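Storing Soft Costumes in a Small Flat: Folding Methods for Fleece Garments

Project report, second year, Textiles and Product Care
Gijs Wouters and Maricel Buenaventura
Submitted 5/1/18

1. Background

Children's fancy dress is worn once or twice a year and stored for the rest of it. Most of it is made from polyester fleece or felt, and care labels say how to wash it but seldom how to fold it. Our project looked at one common type, the one-piece pumpkin costume, and asked which way of folding takes up the least space without leaving creases in the printed face or bending the felt trim.

The project was set by our tutor as part of the Clavirik unit on household storage. We chose a pumpkin costume because it combines several awkward features: a round body, gathered openings, a printed front and a stiff collar piece that does not fold flat.

2. Materials

One costume in orange fleece, bought second-hand in November. Storage boxes were of two types, the Olberg (shallow, with a lid) and the Murkden (deep, open-topped). A kitchen scale and a steel rule were used for all readings. The costume weighed 299 g before the first wash and 300 g after drying, a difference we put down to the scale.

3. Method

3.1 Work surface

All folding was done on a wooden table near a large window. Daylight from one side makes shallow creases easier to see than ceiling light does. The table has a seam in the top, and we lined up folded edges against it where possible.

3.2 Starting state

Each trial began with the costume gathered into a loose heap. We did not smooth it beforehand, as the costume would not normally be smoothed before folding at home.
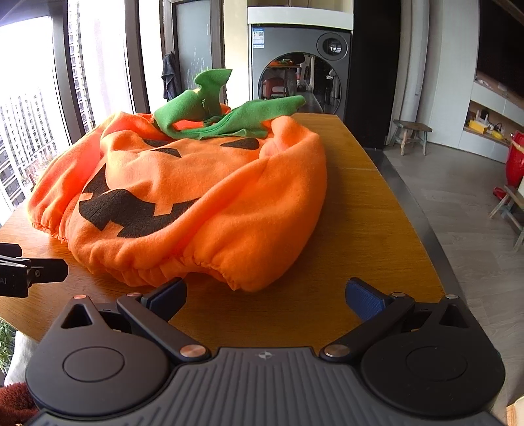

Printed face and green felt collar, costume bunched on the table.

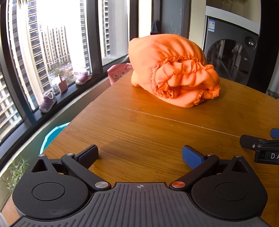
3.3 Folding methods

Four methods were tried.

Method A, flat fold. The costume is laid face up, the sides are brought to the back and the body is folded in half from the bottom.

Method B, roll. The costume is laid face down and rolled from the lower opening towards the collar.

Method C, inside-out fold. As A, but turned inside out first so that the print is protected.

Method D, collar nest. The body is pushed in on itself from below and the collar is left standing on top.

After folding, each bundle was left in its box for 4 days, then taken out and checked by both of us separately. Creases across the print were marked on a paper outline of the face.

4. Results

Method B gave the smallest bundle but flattened the collar, which had to be reshaped by hand. Method A fitted the Olberg box with the lid closed and left one crease through the mouth. Method C left no visible crease in the print, although the elastic stood out at the corners and the lid would not close fully. Method D kept the collar in good shape and needed the Murkden box, with a bundle height of 433 mm before settling.

The elastic caused more trouble than the fleece. In every method the gathered edges pushed the folded layers apart within a few minutes. Tucking them inside the first fold reduced this.

5. Discussion

For a cupboard shelf we would use Method C with the elastic tucked in, and place a sheet of tissue under the collar. Kárason's course notes advise rolling for all fleece items. Our readings support this for plain garments, but the felt piece makes it a poor choice for this costume.

Two limits should be noted. Only one costume was tested, and the storage period was short compared with the eleven months or so it would spend in a cupboard. A longer trial with the same boxes is planned for next term, using the crease outlines from this report as the starting record.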